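**Gauthier Hall supper kitchen - progress note to the Landum fund, 29th August**

You asked in May for less poetry and more tableware, so this report is mostly tableware.

The grant was meant to get us off paper plates, and it has. We now own 40 place settings in stainless steel, bought from Flostisetti after Merike Kalniņš talked them out of a delivery charge. Steel doesn't chip when dropped, a quality our diners have tested with real commitment. The noise is another matter.

The folding tables came out of the same budget line. Tuncay Şimşekoğlu wanted plain white. The marble print was cheaper, so we have marble, with red trim, and the hall now looks like a bank that serves soup. He has stopped mentioning it at meetings, which I am recording as progress.

Setting up and clearing is the part still under way. Bowls get stacked before they go back to the kitchen, and the stacking has been slower than the plan you approved allows for. I wrote that plan, so I can only complain to myself.

Steel on marble print, with the red trim: 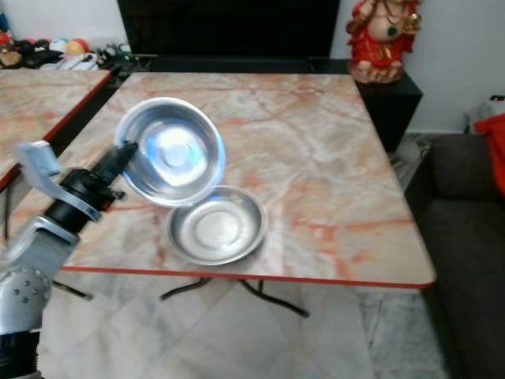
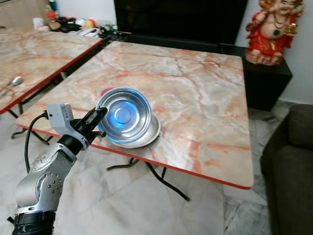
Storage remains unsolved. The shelf we had in mind belongs to the Clutildale choir, who keep more than 100 hymn books on it and sing from 12 of them. Merike is negotiating. If she fails, we will need 2 lidded crates, and I'll send a price before spending anything.

Receipts are attached, apart from the one for dish soap, which got wet.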